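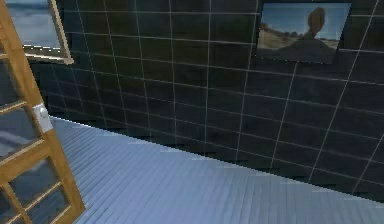 To: Rernora Parents and Kitchens list
Date: Friday, May 29, 2026
Subject: Lunch orders at the Senard and Gosermont sites

Members are advised that hot lunch orders for Term 2 will close at 9:00 on the morning of each order day. Late orders received in April could not be filled, and families were credited accordingly.

Portions for the junior years remain at 301 grams, including fruit. Children who bring lunch from home should have a labelled container with a lid they can open themselves. The Coelho insulated jars may be borrowed from the office for 2 weeks at a time; 30 are held at each site.

Requests for changes to the menu should be sent to this list before the end of term.

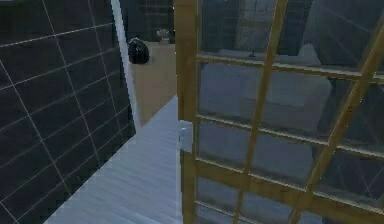 Gosermont Office wrote:
> Please confirm whether the jars may go home over the weekend. Several families have asked, and our loan sheet does not say.

Jars may go home over the weekend, provided they are returned washed.

Rernora School Meals Office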